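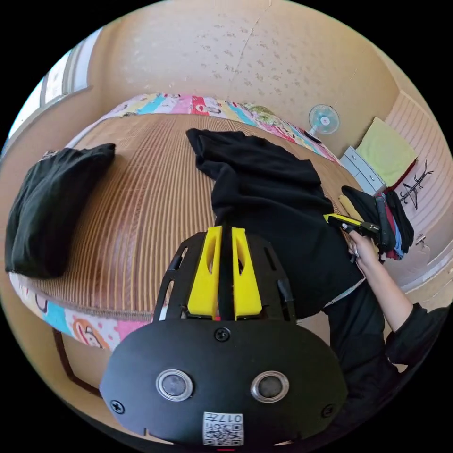
Page last changed: 28/05/2019

Validation loss rises after epoch 3 while training loss keeps falling

Rekha Poojary
I am training a small feed-forward network in Dristum on 3,679 labelled rows, with 11 inputs and 4 output classes. Training loss falls steadily. Validation loss falls until epoch 3 and then climbs. Dropout is off and the learning rate is the default. Is the optimiser at fault?

Magdalini Zervas
Probably overfitting. Check the split first — if rows from one source sit in both sets, the early figures mean little. Then halve the hidden layer and add weight decay.
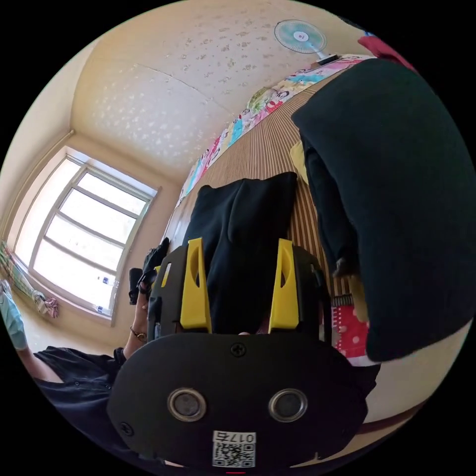 Change one setting per run and keep the seed fixed, otherwise the curves cannot be compared. Accuracy may still improve while the loss rises, so plot both.

Kulkarni
Had the same in October. Turned on early stopping and left it.

Plallgate
Are the classes balanced? Post the counts per class.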